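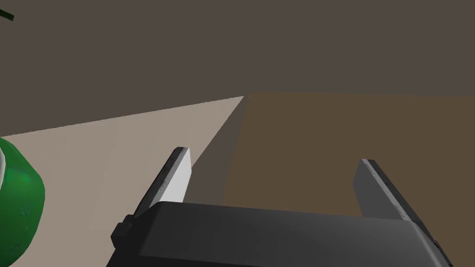 A Stemunance wrist view in the produce kitchen, fingers open.

Stemunance

Stemunance is a paid simulation kit for two-fingered robot grippers, sold by Zarker and used mostly by small labs and a few very patient hobbyists. It renders a gripper, a set of surfaces and a pile of household objects, and lets you practice picking things up without breaking any real ones. I've had a license since August, so I'm writing this entry from the user's side (the Zarker pages cover the sales side just fine).

Background

The first version was written by Hazel Oyelaran and Amos Gallagher as an add-on to Lidilis, an older scene editor that I still miss a little. Zarker took it over and split it off as its own product. Lidilis scenes will still load, but the lighting comes in far too dark and you have to fix it by hand.

What you get

The basic kit has 80 scenes and 700 objects. Most of my time goes into the produce kitchen, where the wrist view sits just behind and above the gripper, so the dark housing fills the bottom of the picture and the two blade-shaped fingers stick up in front of you. It feels odd for the first evening and then you stop noticing! Tabletops are plain, flat colors by default. You can load your own textures, though I rarely bother.

Finger settings are kept in one short text file – opening width, closing speed, grip force. I wish there were an undo for that file. Fitzgerald Achterberg wrote a free script called Pruitt that saves a copy every time you change it, and most of the people I trade scenes with use it.

Running it

A batch can hold up to 2000 attempts. My old desktop gets through 800 overnight if I close everything else, and the fan lets the whole apartment know. Round objects are where the kit is weakest, in my experience. They tend to slide out sideways at low grip force, and raising the force makes them jump. Latrice Iwasaki's contact patch helps with the sliding but it has to be reinstalled after each update.

Licensing

One license covers one machine. Moving it to another means writing to support, who answered me the same afternoon.

See also: Lidilis, Pruitt (script), Parallel gripper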